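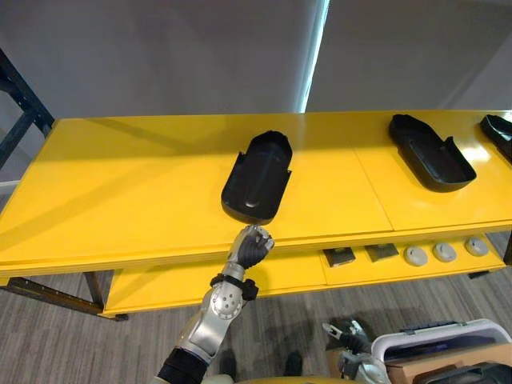
Section 4. Setting up storage locations

Before you can book stock into Zovesura, every place where a part can sit needs a location code. Finish Section 3 (users and passwords) first. You will need a supervisor login, the label printer and a floor plan of the storeroom. A hand-drawn plan is fine.

4.1 Choosing a code format

A location code has up to four parts: site, row, unit and level. The site part is a single letter and is set when the system is installed. If you have only one site, it stays as A and you can hide it on labels.

1. Open Settings, then Locations, then Format.
2. Pick the number of digits for rows. Two digits is the default and covers most storerooms.
3. Pick letters or numbers for levels. Level A (or 1) is always the lowest.
4. Press Save. The screen shows a sample code.

Caution: The format can't be changed after the first item has been booked in. To change it later you have to empty the stock file and start again from 4.1.

Note: The letters I and O are left out on purpose. If you import codes from an older system and they use these letters, the import stops at the first one and shows the line number.

4.2 Adding locations

You can add locations one at a time or by range. Use a range for anything with more than a few levels.

1. Open Locations and press Add range.
2. Enter the first code and the last code.
3. Choose a type: Shelf, Floor, Bench or Hold.
4. Enter a weight limit for each level. Copy it from the plate on the unit, or from the maker's paperwork if there is no plate.
5. Press Preview and read down the list before you press Create.
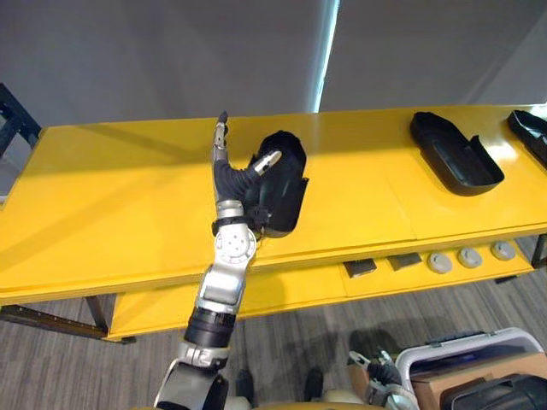 Bench locations are for parts that are being checked or packed. Stock on a bench counts toward the total but can't be picked for an order until it has been moved to a shelf. Hold locations work the same way, except that only a supervisor can move stock out of them.

The basic license allows 3000 locations. If you go over, the new ones are saved as inactive and shown in gray – they will start working once the license has been changed. Deleted locations don't count.

4.3 Large and awkward parts

Long moldings, covers and panels often don't fit the one-part-per-slot pattern. For these, set the location to Shared:

1. Open the location and tick Shared.
2. Set the largest number of part codes it may hold. The highest setting is 3.
3. Print a new label. Shared locations have a black bar down the left edge of the label.
4. Remove the old label.

Lay curved parts so that they do not rest on a thin edge, and keep heavier stock off them. Left-hand and right-hand versions of the same part should go in separate locations even when there is room for both in one. 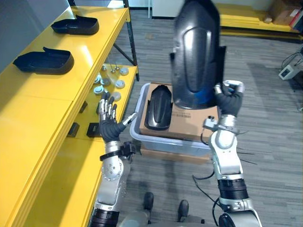

Florence Nguyen asked whether a shared location can be counted one part code at a time, or if the whole shelf has to be done at once. At Villanueva they had been closing the count after the first code and getting a shortage on the others.

The whole shelf has to be done in one count. Leave the count open, scan each part code in turn, and press Close only when the last one is entered. If a count has been closed too early, open Counts, find it in the list and press Reopen. You can do this until midnight on the same day. After that you need to make an adjustment (see Section 9).

4.4 Printing and fixing labels

1. Load the wide roll.
2. Open Locations, select the range and press Print.
3. Wipe the front edge of each level with a dry cloth.
4. Fix the label at the left end of the level, facing the aisle.
5. Scan it. The handheld should beep once and show the code.

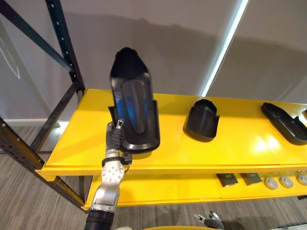 If the handheld beeps twice, the code was read but isn't in the file. Check that you pressed Create in 4.2 and not only Preview. If there is no beep at all, print the label again with the darkness turned up one step.

Error 91 means the printer has the narrow roll loaded. Change the roll, then print again from the start of the range.

4.5 Test booking

Book one item into a shelf location using the test part code 3561. Move it to a bench, move it back, then book it out. All four steps should show under History with your name beside them. If one is missing, log out of the handheld, log in again and repeat the test before going on to Section 5.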